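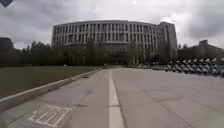
Unit 2: Outdoor Operation of Wheeled Robots
Instructor: Thandeka Baloyi

These notes state the operating rules for the Ulo course vehicle on shared pavement. Students must read them before the first field session.

2.1 Route. The planned path shall follow a painted line or curb where one exists. Expansion joints, cracks and stains can be mistaken for lane markings — check each one against the site map.

2.2 Parked vehicles. Scooters and cars are treated as objects that may move. The minimum clearance is 2 meters, measured from the handlebar or mirror.

2.3 Supervision. One operator holds the stop control at all times and has no other duty. Runs are limited to 12 minutes.

2.4 Light. Under heavy cloud, camera exposure is set again before each run and the value entered in the log.

Reading for next session: Mnguni, chapter on stopping distance. Log sheets are due at the Dreveck office.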